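Small parts drawers - your questions

Clalcombe shop page, last tidied up in January. Ask at the counter if yours isnt on here.

What sizes do the drawers come in?
Small, and wide. Wide ones go in the same unit, they just take up more of the row.

Can I buy spare drawers?
Yes. Singles or bags of 2. Bring the old one in if you can, the Vurklow ones look the same but don't fit.

How much will a small drawer hold?
About 100 short screws. Less if they're chunky. Don't heap them, the drawer catches on the one above.

Can I hang it on the wall?
Depends on the model, check the back for keyholes. Full of nails it's heavy, so proper plugs please. If in doubt leave it on the bench.

Do dividers come with it?
With the Grirnex units, yes. Otherwise sold separately, pack price on the shelf.

How do I clean the clear plastic?
Warm water, drop of washing-up liquid, soft cloth. No white spirit, it goes cloudy. Dry before you put screws back or they'll rust.

Drawer keeps sliding out when I move the unit?
Tape across the fronts, or carry it tipped back a bit. Push any open ones home frist.

What should I sort first?
Whatever you reach for most. Bottom row for heavy stuff, top for washers and fuses and so on. Have a clear table to work on.
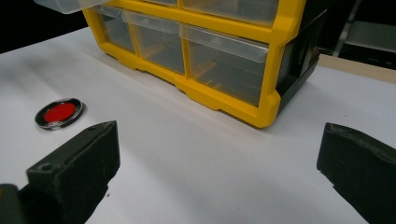
Labels on the front or inside?
One customer wrote in to say that labels inside the front last far longer, and that hers on the outside had all rubbed off by the second winter. Fair enough. Inside it is, facing out.

Returns?
Unused, with receipt, any time we're open. Shut at 5.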